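Tuesday, evening

I woke before the alarm again and lay listening to the magpies. In my first year in Merkerville I did not like their song, it sounded to me like a broken flute. Now I notice when they are late.

The letter from the council came at last. The plot at Kastoma Street is ours from the start of November, number 874 on their list, though I have never seen a garden with so many plots and I suppose the number means something only in the office. I read the letter two times standing at the mailbox, then once more in the kitchen with the dictionary, to be certain that "tenure" is a good word. It is a good word.
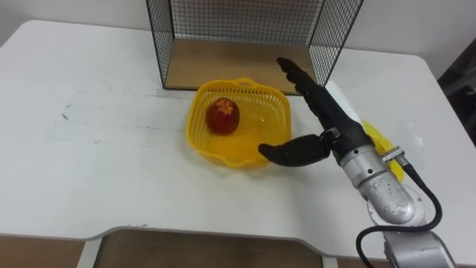 I rang Izzati Tuhumury before breakfast, which was too early, but she forgave me. She has had her plot for five years and she told me the soil there is clay, heavy and grey, and that I must not dig it when it has rained. She advised compost, then straw, then patience. I wrote all of this on the back of the envelope. She also said that the tap near the gate leaks and that one has to turn it with the whole hand.

After lunch I took the bus to Humell to look at the nursery. It is a long ride for tomato seedlings, but the ones at the supermarket were yellow at the leaves and I did not trust them. The man at the nursery asked what I wanted to grow, and I gave him such a long answer that a lady behind me put down her pots. I want beans, silverbeet, long chillies as my mother had, and one pumpkin if it will behave. He said pumpkins do not behave.
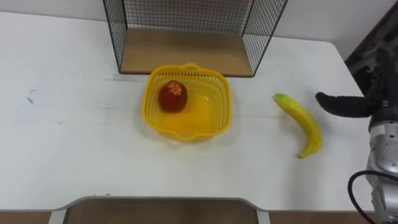 I bought 2 tomato seedlings and a packet of bean seed, and I kept them on my knees all the way home. At the stop before Gape the driver braked hard and some of the soil went into my shoe. The plants were not hurt.

The bus was number 3389, I remember it because I had to ring the company about my umbrella. They have not found it. It was the green one, with the bent rib, so I can't say it is a great loss, but I was used to it.

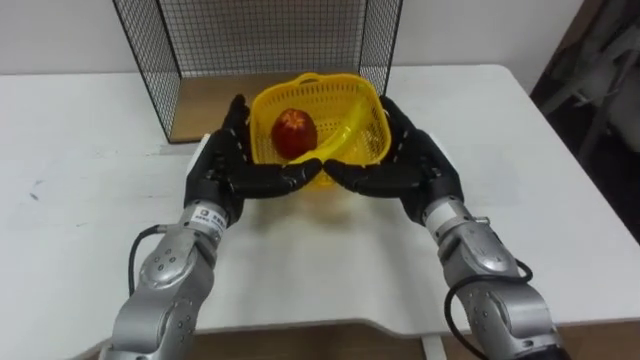 In the evening I tried to draw the plot on squared paper. The beans should go on the south side, so they don't steal the sun from the others. At first I drew it the opposite way, as I would have done at home, and had to rub everything out. After all this time I still put the sun in the wrong half of the sky.

My knees are sore and I have not answered my sister's letter. Tomorrow I must ask Izzati if I can borrow her fork, and buy gloves in the small size. The seedlings are on the laundry windowsill for the night, with the window closed.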